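Flusholm robotics club is back, and it's noisy

16/10/2022

I dropped in on the robotics club at Flusholm again this week, mostly to return a box of cables I'd borrowed back in July, and ended up staying until they locked up. It's my favourite kind of evening (terrible biscuits, great company) and there's plenty of news, so I'll try to get it all down before I forget.

The big thing first — the club has entered the Woltell student challenge! Entries are in, the fee is paid, and the team is Sem Groen, Nusrat Bajwa and whoever else can make the build nights. The task this year is tidying up a room. Teams teach an arm to pick up ordinary stuff and put it back where it belongs, and the judges swap the objects on the day, so you can't just program the one path and cross your fingers. Sem reckons that suits them down to the ground. He was pretty scathing about last year's maze.

They're going the demonstration route, with people doing the job themselves using hand-held grippers, over and over, and the recordings going off to train the arm. Mirjam Bakker, who runs the club with Kristof Van Rooij, wants 40 good runs of each job before anyone touches the training side. When I got there they had 19 of the first one. Nusrat had the tally on the back of an envelope and was guarding it pretty fiercely.

I had a go myself, of course. It's harder than it looks! You have to slow right down and keep your hands where the tracking can pick up the markers, and I kept rushing the last bit. Two of my runs were binned on the spot, fair enough, and the third was allowed to stay, which I'm choosing to be proud of.

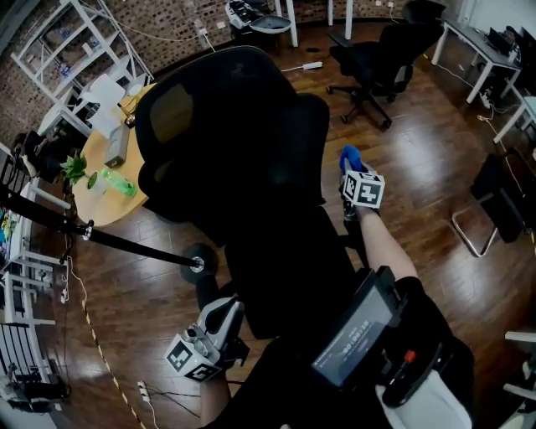 Kristof told me the part that eats the time is the resetting between runs, when everything goes back to a different starting spot and someone has to write down which one. He's hoping a couple of the younger members will take that on. If your kid likes order and a clipboard, he'd love to hear from you.

Riet Coppens has also sorted out the loan of the Firneck arm until the challenge is over, so there'll be no more driving across town to test things. It was still in its crate when I left, and Sem was sitting on the crate.

New members are welcome from age 14, no experience needed, and the first 3 sessions are free. Bring a laptop if you've got one, and closed shoes. Mirjam has the sign-up sheet, or you can leave your name at the Verstraete front counter and she'll give you a ring.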